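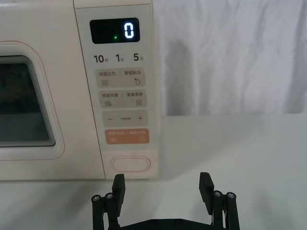
**3. Data Collection**

The goal of our project was to teach a robot arm to press the buttons on a kitchen appliance from examples, without writing a motion plan for each button. We used the Urnis arm in the Mornen lab and a cream-colored microwave oven with the door release at the bottom of the control panel. All examples were recorded by teleoperation with the Guillot controller. The only camera input to the model is the one on the wrist.

We split the work into 2 tasks:

- Task A: press the door release with one finger
- Task B: press the orange button at the bottom of the panel

Each example starts with the gripper open and ends when the operator marks it as done. The arm starts from a different pose every time. In our first plan we used one fixed start pose, and the model trained on that data failed whenever the arm was moved even slightly. That was in December, and we threw out all of those recordings.

We hung white cloth behind the oven so that the background would stay plain. This makes the learning problem easier, but it also means our results say little about a real kitchen.

**3.1 Start poses and viewpoints**

Start poses were picked from three groups: low in front of the door, low in front of the panel, and high looking down. The high group was the hardest to operate from. The operator has to bring the wrist down and level it before going for a button, and one finger can block the view of the door on the way. We kept slow examples as long as the press was clean. Examples with a long pause were trimmed in the Judotetti labeling tool. 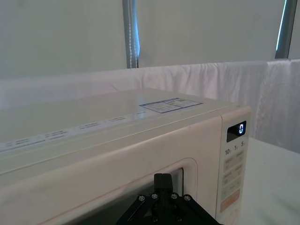
Guillot support wrote back when we asked about the pauses and told us not to trim them by hand, as the cuts leave a jump in the joint positions that the model may try to copy. They suggested dropping idle steps below a speed limit instead. We changed our script to do this and ran it again on the untrimmed files.

**3.2 Amount of data**

We recorded 195 examples in total. After checking, 117 were kept for training and 20 were set aside for testing. The rest were rejected. The most common reasons were a finger sliding off the button, the oven shifting on the table during a press, and missing wrist video at the start of the file.

The test examples all use start poses that do not appear in the training set. We did not balance the two tasks, and Task A has more examples because it was recorded first. 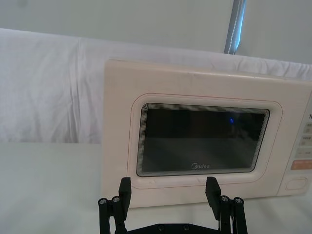
*Figure 3. Wrist camera view with the gripper open in front of the door.*

**3.3 Problems**

The display and the labels are small in the wrist video. After resizing, most of the label text is lost, so the model probably finds the orange button by its color. We would like to test this by covering the button with plain tape, but have not done it yet.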